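Marzo de 2021
Por la coordinación del proyecto Skorora

Imprimir | Enviar por correo electrónico

Informe de avance: puesta a punto de la sala de Bautista

¡Hola a todos! Os debía estas líneas desde hace un par de semanas y al final se me han juntado tantas cosas que contar que voy por partes. El resumen corto, por si tenéis prisa: la sala ya se puede usar, vamos bien de dinero y nos queda pendiente todo lo que tiene que ver con el almacén pequeño (que es, lo reconozco, lo que menos me apetecía empezar).

En enero os escribí que la prioridad era vaciar, limpiar y pintar. Eso está hecho. Las paredes llevan dos manos de blanco y el cambio es enorme, porque el ocre de antes se comía toda la luz. Pedimos la pintura a Virnis, llegó a tiempo y sobró un bote sin abrir que he guardado para los retoques, que los habrá: en cuanto empezamos a mover muebles ya apareció el primer rasguño junto a la puerta.

Con la pintura seca nos pusimos con el mobiliario. Compramos las estanterías en Rusta, todas del mismo modelo para que las baldas se puedan intercambiar, y en total montamos 14 módulos. Los primeros fueron un desastre, os lo digo como es. Pusimos dos traseras al revés, hubo que desmontar y perdimos una mañana entera. A partir del cuarto ya íbamos lanzados y casi sin mirar las instrucciones.

Lo que más guerra nos ha dado han sido los paneles blancos. Son altos, son de plástico y se marcan con nada, así que los fuimos pasando de uno en uno y siempre de pie. También revisamos los cantos antes de colocarlos, y me alegro muchísimo de haberlo hecho, porque dos venían golpeados de fábrica. Los devolvimos y nos los cambiaron sin cobrar el porte.

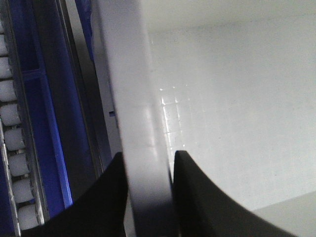

Gastos hasta la fecha

De la partida de mobiliario y acabados llevamos gastados 1470 euros, con la pintura, las estanterías, los paneles y la tornillería incluidos. Los recibos están escaneados en la carpeta compartida, ordenados por proveedor. Falta uno, el de los tacos y las escuadras, que se quedó en el bolsillo de un abrigo y que subiré en cuanto lo rescate.

El transporte salió más barato de lo previsto, gracias a que juntamos dos pedidos en un solo viaje. Si os parece bien, me gustaría pasar ese sobrante a la iluminación del almacén, donde ahora mismo hay una bombilla y poco más. No lo voy a tocar hasta que me digáis algo, así que con un correo de una línea me basta.

Lo que falta

El almacén, ya lo decía arriba. Hay que sacar las cajas viejas, decidir qué se tira y poner 4 baldas largas en la pared del fondo. Las medidas las tengo tomadas (dos veces, después de lo de las traseras). Lo que no tengo claro es si la pared aguanta bien el peso; suena hueca en la parte de arriba y prefiero que la mire alguien con más criterio que yo antes de hacer agujeros.

También queda rematar el rodapié de la entrada y poner etiquetas en las estanterías. Para lo de las etiquetas hemos probado dos sistemas, uno con tarjetitas metidas en fundas y otro con cinta adhesiva escrita a mano. La cinta es fea pero se lee de lejos, y las fundas se caen en cuanto alguien las roza. Seguiremos probando un poco más, que tampoco es lo urgente.

Una cosa que no estaba en el plan: la puerta de la sala roza con el suelo desde que cambiamos el felpudo. Creo que se arregla cepillándola un poco por abajo y no pienso pedir presupuesto para eso.

Si queréis pasaros a verla, ¡encantada! Avisadme con un día de margen para tener el paso despejado, que todavía hay cartones plegados en el pasillo esperando a que los llevemos al contenedor. El próximo informe os lo mando cuando el almacén esté vacío y tenga respuesta sobre la pared.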